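Print this item | E-mail this item

Bedding and Soft Goods: Notes on Blue Covers

Jul 16, 2021

The linen room at Cisadmont has finished sorting the colored bed covers that came over from the Hidmont house in March. The delivery list gave 400 pieces. Of these, 35 were set aside for repair, mostly for open seams at the corners, and the rest are back in rotation. Members who use the guest rooms will notice more blue on the beds than last year.

Several members have asked how the printed and patched covers should be handled. The points below replace the sheet in the old binder.

Washing. Blue covers with orange in them go in a cold wash, separate from the white sheets. Orange dye is the less stable of the two and will mark pale cotton if the load is left standing in the drum. Use the Nustis liquid at half the amount used for towels. Do not use the powder, which leaves a pale bloom on dark blue cloth.

Drying. Line drying is preferred. In the dryer, use low heat and take the covers out slightly damp. A cover left to go fully dry in a heap holds its creases, and the heavier ones need two passes with the iron to clear them.

Spreading. Start at the foot of the bed and work toward the head. Leave the surplus on one side until the far edge is straight, then bring it across. A tall fold left standing on the bed will slide and pull the whole cover off line – drop it flat before squaring the corners.

Storage. Fold in half lengthwise, then in thirds, with the pattern inside. Covers go on the lower shelves in the Were cupboard, shelf tag 787. The upper shelves are for blankets only. Please do not mix the two, as the blankets shed and the lint shows on anything dark.

Repairs. Small holes can be closed from the back with matching thread. Anything longer than a finger should go in the repair bin with a tag pinned beside the damage. Patches are cut with a turned edge on all sides and pressed before stitching; raw edges do not last through the wash.

A revised shelf plan will be posted inside the cupboard door when the repairs are done.

Recent items
Towel count and replacement order
Moths in the blanket store
The 1834 sampler: cleaning and rehanging
Iron settings for mixed cloth

Print | E-mail

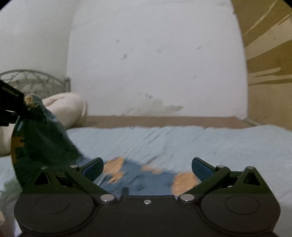

Blue cover with orange patches, part of it in a raised fold.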